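**Adjustable wrench for a seized radiator valve?**

**tapwasher40:** Own one adjustable wrench, an Odemwood, jaws like a loose tooth. Is the Notivham worth £15 or do I just carry on rounding nuts?

**grumbleflange:** Neither. Buy a proper spanner set and join the adults.

**tapwasher40:** In January I had a proper set. Then I had a shed break-in. 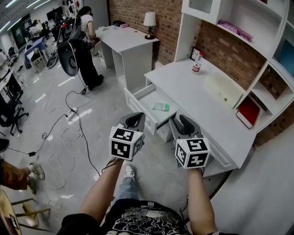
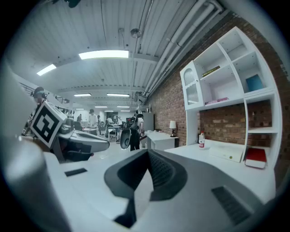
**pipe_dreamer:** Notivham's fine. Mine's done 2 bathrooms and a tandem. Pull towards the fixed jaw and it won't slip.

**grumbleflange:** It will slip. They all slip. I've got the knuckles.

**pipe_dreamer:** You've got the technique, mate.

**tapwasher40:** Ordered one. Knuckles to follow.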